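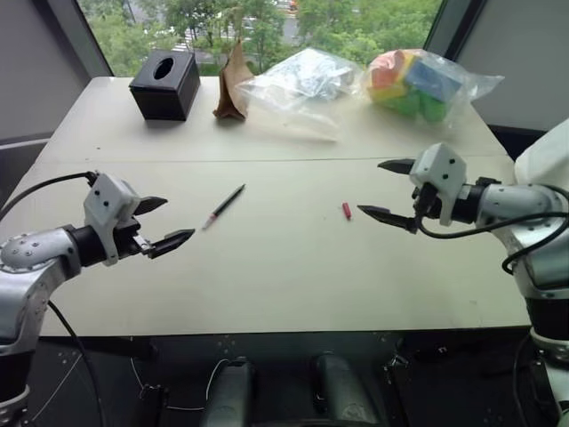

遥操作这份工作，说给家里人听都以为很威风，隔空指挥机器人嘛。我在 Skorkimby 项目里干了三个月，可以负责任地讲，它最像的是戴着两副棉手套剥虾。主手在我这边，从臂在桌子那边，我动一寸，它动一寸，只是它那一寸总比我想的歪一点。眼下这个任务叫“合笔”：左臂捏起黑色的笔，右臂捏起那个红色的小圆柱，两头对准，套上，放回桌面。幼儿园小朋友两秒做完，还能顺手把笔帽塞进嘴里。我第一天做了一上午，成功的次数不好意思写。

难就难在小东西会滚。夹爪从上面下去，角度偏一点，它就骨碌一下换个地方躺着，像在跟你商量改天再说。后来我学会先让下面那根手指贴着桌面慢慢蹭过去，再合拢。这一招教程里没有，Roltine 的操作手册有163页，讲急停讲了两章，讲怎么捡东西只有一张示意图，图里捡的是一个大方块。

方块谁不会捡。桌子远端那袋彩色泡沫块是上一个任务剩的，我闭着眼都能夹，软，有弹性，捏重了也不记仇。现在每次盯着那点红色盯久了，抬头看见它们，多少有点怀念。旁边的黑色纸巾盒也是老朋友，“抽纸”那一组我录了455条，梦里都在往上提。

一条示范录废了，多半是我自己手抖。组里的规矩是犹豫太久也不能要，说模型会把犹豫一起学走。我回放过自己早期的数据，那两条手臂悬在半空，面对面，谁也不肯先动，活像两个抢着买单又都没带钱包的人。真要学走了，以后机器人干活前先愣五秒，责任算我的。

一月份刚来的时候，一天能交30条就算好日子。昨天交了129条，其中有几条回放起来居然称得上顺滑，我截下来看了三遍，颇有些得意。然后下班回家，拿钥匙开门，对了四次才对准锁孔。

下周换 Skotar 的新主手，据说力反馈更细，能感觉到笔帽卡进去那一下。同时任务也要换，听说是拉密封袋。我先去买副好点的护腕。

2020年4月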